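Trokari Desk Lamp Review: A Small Blue Light for a Big Table

Posted 2023-12-03 by Keisha Escobedo

I bought the Trokari to replace a clamp lamp that had started to sag. I wanted something with its own base, light enough to move with one hand and not too ugly. It has been in daily use since April, mostly for sorting small parts and writing labels.

Setup

There isn't much to it. The lamp comes in two pieces, the shade and the stem with its base, and they screw together by hand. Mine was ready in under 5 minutes. The instruction sheet is a single page and the drawings are clear enough. A bulb is included, and a spare costs 4 dollars.

Light

The cone shade keeps the light in one patch, so it suits close work better than lighting a whole table. At the middle setting I can read pencil marks without leaning in. The top setting is too strong on white paper, but it works well on a brown cloth, which doesn't throw the glare back. There are three levels in all, and the lamp remembers the last one used.

I lent it to Forough Shirazi for a week of hand sewing. She liked the color of the light and wished the stem were taller. I agree with her. If you put anything large next to the lamp, you will end up moving one or the other.

Base and stem

The round base is heavier than it looks and stays put on fabric. On bare wood it slides a little if you pull the cord. The stem is thin, and I was worried about it at first, but it has held its curve so far. You can turn the shade left or right. It doesn't go up and down very far – this is the main thing I would change.

On the table

The base doesn't ask for much room, and the blue goes fine with a pink pencil cup and a plush toy. The cord is long enough that I usually have some left over.

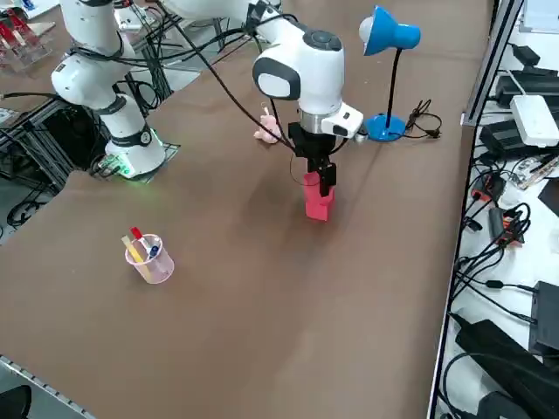 Compared with the Leblanc

My old Leblanc had a longer reach and a better joint at the shade. It also took up the edge of the table and left marks where the clamp went. For fixed work I would still pick the Leblanc. For a table that gets cleared and set up again, the Trokari is easier to live with.

Verdict

4 out of 5. Good light and a steady base, with a stem that could be taller.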